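Week 7 – Gathering examples in simulation

Right, so last week we finished with the arm bolted to a bench, which keeps life simple. This week the robot gets to move about, and I want you thinking about what goes into the pile of examples before you think about the model that learns from it.

We'll use the Trindham house, the simulated one Nuanchan Nilsuwan built for this course. Each of you drives the robot through 30 runs, starting in the corridor and finishing at the table in the far room. Please don't do all 30 from the same starting pose! I did that my first year and ended up with a policy that fell to bits the moment it began slightly to one side.
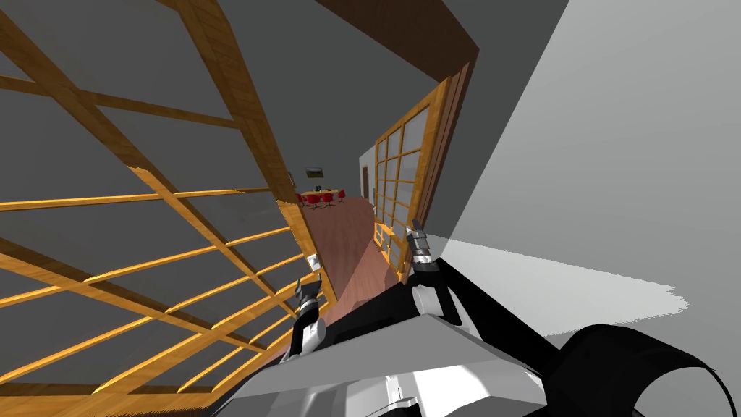

Fig. 2. Robot's view down the corridor in simulation, both grippers in view, table and red chairs in the room at the far end.

Look at how much of that view is robot. The arms and body are in every step you record, so the learner will happily lean on them – sometimes usefully, sometimes not. The tilt matters as well. If your runs only ever have a level head, a slanted corridor is a new place as far as the network is concerned.

Keep your bad runs, in a separate folder, with a line on what went wrong. Lertchai Thammasiri will go through them with you in the lab.

Reading: Phuthong notes, section 2. Upload by the end of February.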